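Skirnau Shore Local History Recordings
Progress report to the Parsons Fund
17/08/2026

Dear Shengli Shao,

You asked for something plain and readable this time, so I've left the template alone and I'm just going to tell you how it's going. The spreadsheet is attached separately for anyone who wants the money in rows.

The short version is that the recordings are nearly done, the typing-up is well behind, and the booklet has changed shape since we last spoke. I'm happy with two of those things.

Recordings

We said in the bid that we'd record 40 people who lived or worked in Skirnau before the ferry stopped, and we've now done all but a handful. The last few are people who've moved away, and I'm doing those by phone, which I don't love. The sound is thin and people talk differently on the phone, they get to the point too fast. In somebody's kitchen you ask about the ferry and you get the ferry, then the dog that went on the ferry, then the row with the butcher about the dog, and it's the row with the butcher you end up wanting. I've started asking the phone people to have a few old photos in front of them before I ring, and that has helped a bit.

The longest conversation ran to a whole afternoon and the shortest was over before the kettle boiled. (He rang the next day and asked if he could have another go, and the second one is lovely.) I've stopped sending the questions out beforehand. Early on I did, and people wrote out answers and read them to me, in their best voices, like the shipping forecast. Now I send a letter with the general idea and a phone number and leave it there.

One thing I hadn't planned for is how many people want to be recorded in pairs. Sisters, mostly, and one pair of old workmates from the net loft who corrected each other for an hour and a half. They're a nightmare to type up and they're the best things we have. I'd like to count each pair as two people in the total, if you're all right with that. They did both sign forms.

Typing up

So, the bad news. I told you in the spring that we'd be halfway through the transcripts by now and we aren't. We have 19 finished and checked, and the rest are in various states, from "done but full of question marks" to "not opened". I underestimated it badly. An hour of talk takes me most of a day to type properly, and a lot of the older speakers use words I have to stop and look up, or ring someone about. There's a word for the mud at the top of the slipway that I've now heard said three different ways and I haven't a clue how to spell any of them.

We tried Flarel, the transcription service your colleague suggested, on a couple of the clearer recordings. It was quick and it was fine on the ordinary bits, but it couldn't cope with the place names or with two people talking at once, and correcting it took me nearly as long as starting from scratch. I've kept it for the phone interviews, where there's only one voice and me. The subscription was small and it's in the spreadsheet under office costs. I don't plan to renew it.

What I'd like to do is move some of the money we'd put aside for travel into paid typing. We've spent much less on travel than I expected, mostly because so many people turned out to live within a short bus ride of each other. I've had a quote from a woman in town who used to type up court hearings and has a very good ear. She did one of the net loft pair as a trial, and she got the dog's name right, which I hadn't. The figures are in the second tab. Nothing else in the budget would need to change.

The walk

The second part of the project was the shore walk, with stopping places where people can listen to a short piece from the recordings on their phones. I've walked the route more times than I can remember now, in all weathers, with a notebook and a flask, working out where people would naturally stop. It's harder than it sounds! You pick a spot on the map because that's where the old smithy was, and then you stand there and it's in the wind and there's nowhere to lean.

I've dropped one of the stops we promised, the one at the lime kiln, as the farmer would prefer not to have people gathering by the gate during lambing and I think that's reasonable. In its place I've put in one near the bowling green, where we have three separate people remembering the same dance and disagreeing about who fell in the water. I think it'll be the favourite.
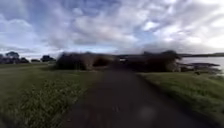
The clips themselves need to be shorter than I'd planned. I tried a set out on my neighbours in June, and anything over two minutes had them looking at their shoes. Two minutes is nothing, though, when somebody has told you a story that takes twenty, and cutting them down has been the hardest job of the lot. I send every cut version back to the person who told it before it goes any further. Only one has asked for a change, and she wanted a bit put back in about her mother's hat, so it's gone back in.

We still need written permission from the council for the little marker posts. I've sent the drawings and chased twice. If it hasn't come through by the end of next month I'll go ahead with a printed leaflet that has the codes on it, and the posts can follow. The leaflet was always in the budget, so that wouldn't cost you anything extra, but I'd need to order more of them. The printer says 1,000 is the sensible number, as the price hardly moves below that.

The booklet

The plan was for a booklet with a page for each person. I laid out the first few pages and, I have to say, it was dull. Everybody was born, went to school, got a job, and by the fourth one you'd lost the will. So I've turned it round and I'm doing it by subject: the ferry, the shop, the school, the winter of the big freeze, courting, fish, and a chapter that's currently called Rows and may have to be called something more polite. Everyone we recorded still appears somewhere, by name if they want to be, and there's an index at the back so families can find their own.

I know this isn't what it says in the bid. I did ring about it in the spring and was told to go ahead and mention it in the report, so I'm mentioning it.

On pictures, people have been very generous. We've scanned 303 old photographs so far, all lent and all given back, and I've got names and dates for a good part of them. The rest I'm taking round to the Thursday coffee morning in a ring binder, a few at a time. It's slow, but it's also how I found two more people to record, so I'm not complaining. The scanner we bought has been solid. The software that came with it has not, and I use a different one that was free.

Neven Print have given us a proof of the cover and it's too blue. They're doing another.

Things that went wrong

You said you'd like to hear about these, so. I lost most of one interview in April when the recorder filled up and I didn't notice. I went back, apologised, and did it again, and she was very good about it, but it wasn't the same, and I now carry a spare card and check it before I sit down. The open evening in May clashed with a cup final and we got very few people. The next one is on a date I've checked against everything I can think of.

I also sent out the first consent forms with the wrong phone number on them. They've all been replaced and signed again.

What's next

From now until the end of September it's nearly all typing, and cutting the last of the clips. The walk should be ready to try with a small group before the weather turns, and I'd be very glad if you or anyone from the Fund wanted to come. Bring proper shoes, as the last stretch by the slipway is slimy even when it hasn't rained. We're aiming to have the booklet with the printer in October. I'd sooner it was a couple of weeks late than rushed — there are people in it who've waited a long time to be asked.

Three things I need from you, when you have a moment. A yes or no on moving the travel money into typing. A yes or no on counting the pairs as two. And could somebody send me the current version of your logo? The one I have is too small to print and comes out looking like a thumbprint.

I'm around most mornings if it's easier to talk. Tuesdays are best avoided, I'm usually out with the recorder.

With thanks and best wishes from all of us at the Skirnau end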